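Schallplattenbörse in Orkberg, Juni 2023

Eigentlich wollte ich ja nur mal kurz reinschauen, aber wer auf so einer Börse »kurz« sagt, lügt sich sowieso in die Tasche. Zwei Hallen, 300 Stände und ich mittendrin mit meiner Suchliste (Progressive, viel Canterbury, ein bisschen Krautrock). Gleich am dritten Tisch stand das zweite Album von Vastasov, die Pressung mit dem Klappcover — 600 Euro! Ich hab es ganz vorsichtig wieder zurückgestellt.
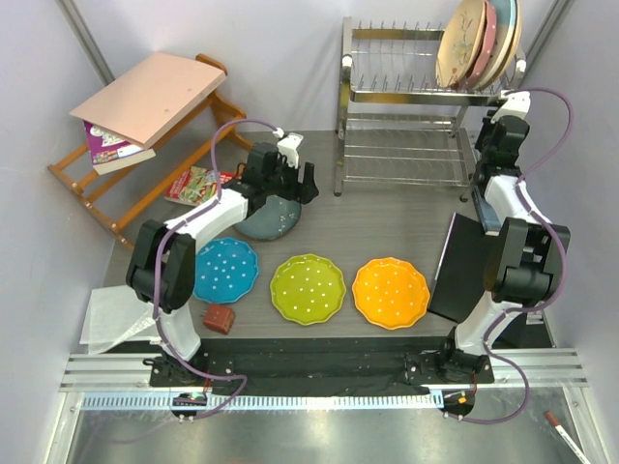
Danach bin ich bei Dalia Rebane hängen geblieben, die fast nur baltischen Prog verkauft und zu jeder Platte eine Meinung hat. Die späten Jerel findet sie furchtbar, ich mag wenigstens die B-Seite vom letzten Album, da haben wir uns richtig schön gestritten. Mitgenommen hab ich dann eine Butkienė-Live für 10 Euro, leichte Kratzer auf Seite zwei, dafür eine Orgel zum Niederknien!

Der Kaffee war dünn und die Luft in Halle zwei zum Schneiden. Im Februar gibt es die nächste Börse, und bis dahin muss ich dringend ein neues Regal bauen.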